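Looking After a Pale Wood Tabletop

By Jyoti Bajpai

Light wood shows less dust than dark wood and more of nearly everything else. Coffee rings, pen marks and the gray smudge left by a newspaper all stand out on it. Most of the care is small and quick, and the trouble usually comes from using too much water or too much product.

Daily wiping

Use a soft cotton cloth, damp but wrung out hard. If it leaves beads of water behind, it is too wet. Wipe along the grain from one end to the other, then go over the top again with a dry cloth. Old T-shirts work well once the seams are cut off. Microfiber is fine too, but shake it outside first, as a trapped crumb will scratch.

Skip the all-purpose spray. A drop of dish soap in a bowl of lukewarm water handles grease. Go over it afterward with plain water, or a film builds up and the top starts to look cloudy.

Checking for film and scratches

Turn on the light over the table, bend down until your eyes are close to the surface, and look toward the bright patch. Streaks and fine scratches show up in the shine and vanish outside it. Move your head, or walk to the other side, and check again. I do this in the evening with the ceiling light on – daylight from a side window is good for the rest.

Film wipes off with a second pass of the damp cloth. A scratch stays. If your fingernail doesn't catch in it, leave it alone. If it does catch, you can rub in a little clear furniture wax, let it sit 4 minutes, and buff with the grain. Try the wax on the underside first.

Things that stand on the table

Anything with feet should be lifted when you clean, and lifted again when you move it. Dragging is what makes the long scratches. Rubber feet can also leave a dark mark on some finishes if they sit in one spot for months. Stick-on felt pads take care of both problems. I buy the Feltel ones in the 188 pack, which sounds like a lot until you start doing the chairs. Press each pad down firmly and leave it overnight before putting weight on it.

Pale grain with the light on it, and a gray case standing on its feet along the top of the third picture:

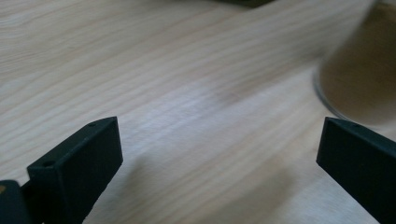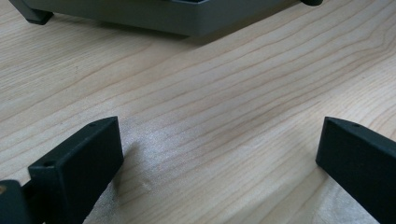
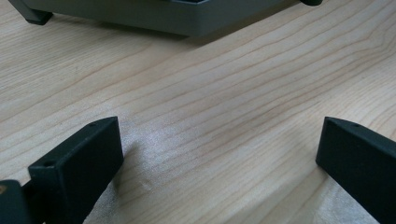
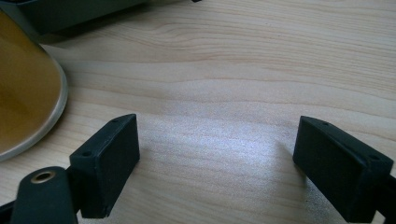

White rings and heat marks

A white ring is usually moisture caught in the finish. Give it a day or two to dry out by itself. If it is still there, lay a dry cotton cloth over it and press with an iron on the lowest setting, no steam, for a few seconds at a time. Lift and look between presses. Stop as soon as the ring fades.

Dark rings are a different matter. The water has gone through to the wood, and the top will need sanding and refinishing – do not sand it if you suspect it is veneer.

Sun

Pale wood yellows near a window. Turn the table end for end twice a year, in August and again in late winter, and move placemats and trays off it when you aren't using them. Otherwise you get a light rectangle where the tray was. It evens out in time once the tray is gone, but it can take most of a summer.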